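2024-06-02
by Huệ Phùng

I paid 200 for the coffee table, and my husband said this is too much for a thing that shows every fingerprint. He is right about the fingerprints. I wipe it in the morning, and by evening there are small things on it again.

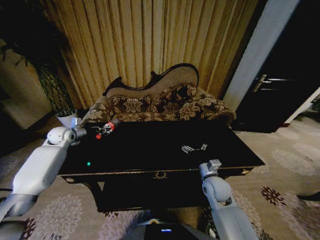

The dark table, with the chaise behind it.

What I like most is the gold drawer pull in the middle and the gold ornaments at the corners. I clean them with a soft dry cloth only. For the top I use a cloth a little damp, then a dry one. In October I want to find a tray, so the little things can have their own place.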